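Stacking Planetary Frames: Aligning and Combining Short Exposures of Saturn

Applies to Wulside 11 and later. Last revised 23/11/2019.

A single short exposure of Saturn is dominated by noise and by distortion from the air above the telescope. Combining many exposures reduces both. The procedure below assumes a video file already captured at the telescope and a computer with the Wulside stacking program installed.

Before you start

Copy the capture file to a local drive. Reading from a network drive works but is slow during the alignment pass. If the file was recorded with a color camera, leave it in raw form — color conversion is done after sorting.

Step 1. Sort the frames

Open the file and choose Rank by Sharpness. Set the sample box so that it covers the whole planet, rings included. A box drawn on the disk alone gives poor rankings when the rings are wide open. Keep the best 30 percent. On a night of poor seeing, reduce this to 10 percent and accept a noisier result.

Step 2. Set the alignment points

Place one point on each end of the rings and one on the center of the disk. Do not place points on the ring shadow, where the edge is too soft to track. Our test file, recorded at the Montoya site in January, lost 57 frames when a point was left there.

Judge contrast on screen under steady, low room light. Glare on the monitor hides faint belts and leads to oversharpening in Step 4.

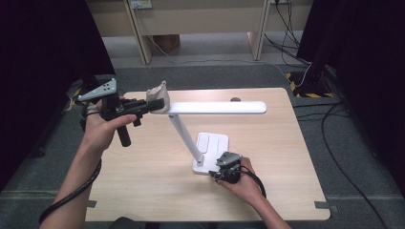 White desk lamp with a long horizontal head, on a light wood-grain table.

Step 3. Stack

Choose Average for a clean file. Choose Median if a satellite trail or a dust spot crosses the planet. Save the output as a 16-bit TIFF. The 8-bit option discards the faint steps in brightness that the stack was made to recover.

Step 4. Sharpen

Load the TIFF in Lamano or any editor with wavelet controls. Raise the second layer first, in small steps, and stop when a dark rim appears along the edge of the disk. The first layer carries mostly noise — leave it at zero unless the stack is very deep.

Step 5. Align the color channels

Low targets show a red fringe on one side and a blue fringe on the other. Shift the red and blue channels against green until the Cassini Division is neutral gray on both sides.

Users of the older Skindwood plug-in should turn off its automatic shift before Step 5. Otherwise the correction is applied twice.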